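Section 4: Setting up the drying cabinet

Verkamdale DC range, wall-fixed and free-standing models

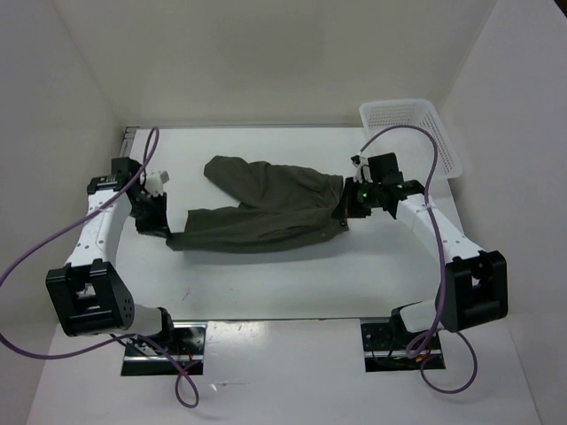 Read this section to the end before you switch the cabinet on. It covers placing, levelling, the drain hose, the hanging rails and the first run. Wiring to the mains is dealt with in Section 3 and must be finished first.

4.1 Choosing the place

The cabinet gives out warm, damp air through the top vent. It needs a room with a window or a working extractor. A utility room or large bathroom is suitable. Do not fit it inside a cupboard, even one with slatted doors.

Leave a gap of at least 200 mm above the top panel and 135 mm on the hinge side so that the door can open fully. The back may stand against the wall, as the rear spacers keep the correct distance.

Note: The door can be hung on either side. If you want to change it over, do so before the cabinet is stood upright. See Section 7.

4.2 Standing and levelling

You will need two people, a spirit level and the flat spanner from the parts bag.

1. Lay the cabinet on its back on a blanket or a piece of thick card.
2. Screw the 4 adjustable feet into the base until each one is fully home, then back each off by two turns.
3. Lift the cabinet upright. Do not pull on the door handle.
4. Slide it into place and open the door.
5. Put the level on the cabinet floor, first from side to side and then from front to back. Turn the feet until both readings are true.
6. Tighten the locknuts upwards against the base.

If the door swings open by itself, the front feet are too low. Raise both by half a turn and check again.

Caution: Free-standing models must still be fixed with the wall strap. A full load of wet clothes on the upper rail makes the cabinet top-heavy.

4.3 Fitting the drain hose

Water that drips from clothing collects in the floor tray and leaves through the hose at the lower left. You can run the hose to a waste pipe or use the Plastetti catch tank, sold separately.

1. Pull off the red transport cap. Keep it in case the cabinet has to be moved.
2. Push the hose onto the spigot as far as the raised ring and close the clip.
3. Run the hose downhill all the way, without loops.
4. Pour a cup of water into the floor tray and check that it clears.

The catch tank has no float switch. Empty it after every second load, or after each load if you are drying coats or towels.

4.4 Hanging rails and glove pegs

The upper rail is fitted at the factory. The lower rail is supplied loose and drops into the brackets halfway down. Take it out when drying long items such as dresses or overcoats.

Hang trousers by the hems, with the waistband at the bottom — the weight of the waistband pulls the legs straight and there is less to iron. Smooth the pockets flat first. Shirts should go on plastic hangers with the top button done up. Wire hangers may leave rust marks and should not be used.

Knitwear must lie flat on the mesh shelf. The glove pegs on the inside of the door are for light items only.

Do not dry anything that has been cleaned with white spirit or other solvents, or anything containing foam rubber.

4.5 First run

There may be a smell of warm paint the first time the heater is used. It will fade after one or two runs.

1. Check that the cabinet is empty and that all tape and packing have been removed.
2. Close the door and switch on at the wall. The green light comes on.
3. Turn the dial to High and set the timer to 60 minutes.
4. Open a window and leave the cabinet to run.
5. When the timer stops, wipe the inside with a damp cloth.

Opening the door during a run stops the fan and heater. They start again when the door is closed, and the timer carries on from where it was.

Note: Models with the Zalisero control panel show the time left in place of the green light. Hold the centre button until the display clears to cancel a run.

4.6 Lint filter

The filter is behind the grille in the roof of the cabinet. Slide the grille forward, lift out the filter and brush it clean. Do this once a week in normal use, and more often from September onwards if the cabinet is in use every day. A torn filter must be replaced — the Potgieter pattern with the blue edge fits all models in this range.

Never run the cabinet without the filter in place.

Section 4 last revised March 2025. Continue to Section 5, Daily use.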